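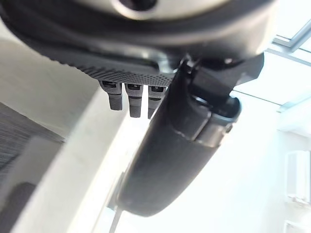
Naciri reckons the crowd number for Ollunport is wrong again, and that we should stop feeding it to the goals model till July. Fair. Gate sheet has 2423, club site 1638. Using the lower one for now.

Thursday, May 30, 2024

Reran the qualifier set, 297 matches. Home advantage still too high, esp. first 20 min. Own goals were being credited to the wrong side in 3 games, fixed by hand. Corners colum is a mess, left it.

Gutusum v Parusance: late penalty logged twice, so the score came out 3-1. Should be 2-1. Deleted the second row.

To do: headers vs shots split, ask Abdelghani for his substitution times, rerun wihtout friendlies.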